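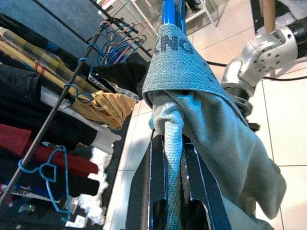 Music Room Diary: Going Slow in Drellinia

19 September 2023

Last week of term! I can hear it in the singing. The preps are shouting everything, the grade twos have decided that rests are optional, and I've had "Can we do the train one?" at the door before I've even got the lid of the piano up. (We did the train one. We did it three times.)

What I want to get down today is the tempo business, before the holidays wipe it clean out of my head. Regular readers will remember I was whingeing back in winter about my Thursday mob, who can keep a beautiful steady beat as long as it's a fast one. Slow it down and off they gallop. Four bars, tops, and we're at the races. I tried the metronome, I tried walking it, I tried the big bass drum, and every time I got the same thing, a nice heavy start and then a stampede.

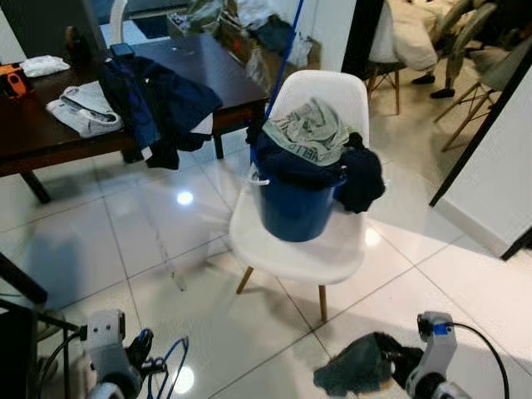 Leanne Prosser
Early childhood and primary music teacher

So this term I made up a place. It's called Drellinia, and everything in Drellinia takes ages. The snails are considered a bit pushy. You wave hello and it takes a full eight beats for your hand to get back down to your side. I told the story sitting on the mat with the lights off and my voice right down low, and then I sang the Drellinian greeting song, which is just so and mi with one la thrown in for the grown-ups, and they sang it back at a speed I have never once heard out of a six-year-old.

I nearly cried. Then somebody sneezed and we all had to sneeze in Drellinian, so that was the end of the singing for a bit, but what a sneeze!

The thing I've been chewing over since is why it worked when the drum didn't. I think the drum only gives them the start of each beat, and there's nothing in the gap, so of course they want to get out of the gap as fast as they can. In Drellinia the gap has something going on in it. Your arm is floating down, or your knees are bending, or you're stretching out the vowel like chewy. They've got a job to do all the way through to the next beat. I had a lecturer at uni who used to say much the same about conducting and I wrote it down dutifully and understood none of it.

Next thing was getting it onto instruments. We've got a set of Skavora glockenspiels at Furtado, ten of them, and they are lovely to look at but my word they are bright. Twenty-odd kids sharing ten metal instruments in a room with a hard floor is not a restful way to spend a morning. I took all the bars off except C, G and A, handed out the felt beaters (the hard ones live on top of the cupboard now and will be staying there), and we played one note for every Drellinian wave. The kids without an instrument did the waving, then we swapped. It got a bit ragged at the swap, and one group went straight back to the gallop, but I stopped playing and just waved, very very slowly, and they came back to me. That was probably the best two minutes of my whole term.
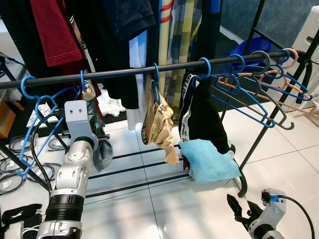 I do want to try the same idea with the older ones, though I'll need to dress it up. You can't sell Drellinia to a grade five, they'll give you that look. I'm thinking of a sort of slow-motion replay, like the footy, where they clap a rhythm at full speed and then we "go to the replay" and it has to be exactly the same pattern at half the pace. I had a crack at it with the Jemen group this arvo (that's the little country school I drive out to once a fortnight, eleven kids and a piano from 1938 with a very sticky F sharp). They were into it straight away. They wanted commentary as well, so now there's a commentator and two replay umpires, and the rhythm has to pass review. I'm not sure how much anyone learned about crotchets but the clapping was dead accurate, and the quiet girl who never puts her hand up turned out to be a terrific umpire.

The 1938 piano deserves its own entry one of these days. It's a quarter tone flat all over, so I can't use it with the glocks, and I end up singing unaccompanied for most of the session. Which has been good for me, to be fair. I lean on the piano far too much when I've got a decent one. The Jemen kids sing better in tune than the ones in town and I don't think that's a coincidence.

Few notes to self before I forget:

Pitch the greeting song lower next time. I started it on D and by the third class I sounded like a galah.

Get the preps doing the wave with scarves. It's a nice floaty bit of fabric and it'll do half the teaching for me.

Write down the second verse! I made it up on the spot on Thursday, something about porridge, and it's gone. The kids will remember it and they will correct me in front of everyone.

Find the missing A bar off glockenspiel six.

Two more teaching days and the end-of-term singalong, where I'm told the Drellinian greeting song is being performed by popular demand. It's four lines long and at the proper speed it goes for nearly three minutes, so I've asked for it to go on straight before lunch. Off to find my good beaters now, and then a cuppa and bed.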